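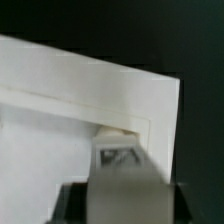 Kann man eine verfärbte Fuge zwischen Rand und Innenlippe einfach mit Reiniger behandeln?
Erst mit lauwarmem Wasser und weichem Tuch versuchen, danach neu beurteilen. Reiniger nur, wenn der Hersteller der Platte ihn für weiße Oberflächen freigibt.

Ticket: Weiße Platte mit erhöhtem Rand, Fuge bräunlich
Gemeldet von: Vira Lysenko
Bearbeitung: Ostap Pylypenko, Support Tokholm
Status: offen

Lysenko, Dienstag:
Die Fuge läuft parallel zur Außenkante. Auf einem Stück ist sie bräunlich grau mit dunkleren Pünktchen, zur Ecke hin nur noch fein und gelblich. Der Verkäufer meinte, das sei Staub. Staub, der nach dreimal Wischen noch da ist? Außerdem kommt mir die Innenlippe cremiger vor als der breite Rand. Ist das bei Famau so gewollt?

Pylypenko:
Ein leichter Farbunterschied zwischen Lippe und Rand kann vorkommen. Bitte die Fuge mit dem beiliegenden Reiniger Dotarano einsprühen, 10 Minuten warten, feucht nachwischen.

Lysenko:
Gemacht, bei Tageslicht und unter der Lampe angesehen. Die Pünktchen sind etwas blasser, der Strich ist geblieben. Mit dem Fingernagel spüre ich nichts Loses. "Kann vorkommen" steht übrigens auch in der Antwort vom Mai, damals ging es um die Schublade.

Pylypenko:
Dann bitte einmal wiederholen, diesmal 13 Minuten. Bitte keine Scheuermilch und keine Klinge.

Lysenko:
Drei Minuten mehr sollen es also richten - ich habe Zweifel, mache es aber. Bitte in der Zwischenzeit klären, ob die Fuge mit Dichtmasse von Boiko gefüllt ist. Die soll angeblich nicht vergilben, und wenn doch, will ich wissen, wer dafür zuständig ist.
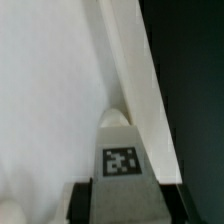
Anhang 2: weiße, glänzende Spitze, oben abgerundet

Pylypenko:
Anhänge sind angekommen. Anfrage zur Dichtmasse ist an das Lager weitergeleitet, Antwort in roughly 5 Werktagen.

Lysenko:
"Roughly" heißt bei Ihnen vermutlich ungefähr. Ich warte die Auskunft vom Lager ab und wische bis dahin nicht weiter.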